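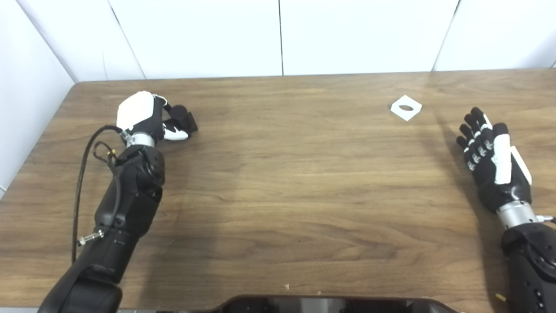
Grasp planner refuses thin flat part on wood table

eklow_dev
Posted Saturday, 14:10
Hello all. I have a problem with the planner and I hope somebody met it before. The target is a small white square with an oval hole, flat on the table, near the right hand. Segmentation is fine. But the planner returns zero grasps, every time, log code 2276. With the left hand it is the same, only there I expect it, it is far away and I keep it closed.

Bellamy
14:32
What is your table clearance? If you left the default 8 mm, the whole part is inside the forbidden layer and every candidate is thrown away before scoring.

eklow_dev
14:51
It was 8, yes. I put 2 and now I receive 40 candidates, but all of them go to the outer edges. I would like one finger in the hole.

litov
15:20
I don't agree with lowering the clearance for everything. Your table plane comes from depth, and the wood grain plus the darker band near the body can move the fit. Keep 8 for the arm and forearm links, and make an exception only for the fingertips.

Bellamy
15:27
For one flat part this is too much work. Fit the plane once, save it, finish.

litov
15:41
Until somebody pushes the table.

wekombridge
16:05
About the hole: check if your mesh is a convex hull. Then the hole does not exist for the planner.

eklow_dev
16:38
It is a convex hull, I looked in the loader now. I will export the mesh again and also try the fingertip exception from litov. Does the exception go in the collision matrix or in the planner config?

litov
16:44
Collision matrix. Reload the model after.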